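Main page - Contents - Recent changes - Random article - Help

Butcher block

Butcher block is a form of assembled wood used for countertops, tabletops and cutting boards. It is made by gluing strips or blocks of solid wood into a slab. The term first referred to the heavy free-standing blocks used in meat shops and later came to cover thinner slabs sold for homes and workrooms.

Construction

Three grain arrangements are in general use. In edge-grain slabs, strips are set on their narrow sides and glued face to face. In face-grain slabs, wider boards are joined along their edges, which leaves the broad grain showing but makes the surface easier to scratch. End-grain slabs consist of short upright pieces with the cut ends facing up. They hide knife marks well and take up oil and water faster than the other two.

Hard maple is the usual wood in North America. Beech, birch, oak and walnut are also sold. Strips are dried before gluing, clamped under even pressure and planed flat once the glue has set.

The Dalgleish mill at Itusstead made edge-grain tops in a standard length of 182 centimeters. A longer top of 229 centimeters was added for shop counters and was shipped with a loose batten across the underside to keep it flat in storage.

Movement

Wood swells and shrinks across the grain as the humidity of the air changes. Movement along the grain is very small. A wide slab must therefore be fastened so that it can shift sideways - slotted holes or sliding clips are common. Rigid screws at both the front and back edges may cause splits.

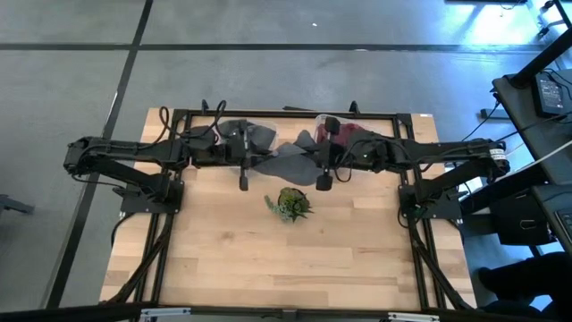 Slabs stored on end or left with one face covered tend to cup. The Sullinau pattern of clip, named after the town where it was first sold, allows 10 millimeters of travel and is fitted in pairs.

Finish and care

Surfaces used for food are commonly treated with mineral oil, sometimes mixed with beeswax. Film finishes such as varnish resist stains but chip under a knife. Worn areas can be sanded and oiled again.

See also: Cutting board; Ustenow joint; Wood glue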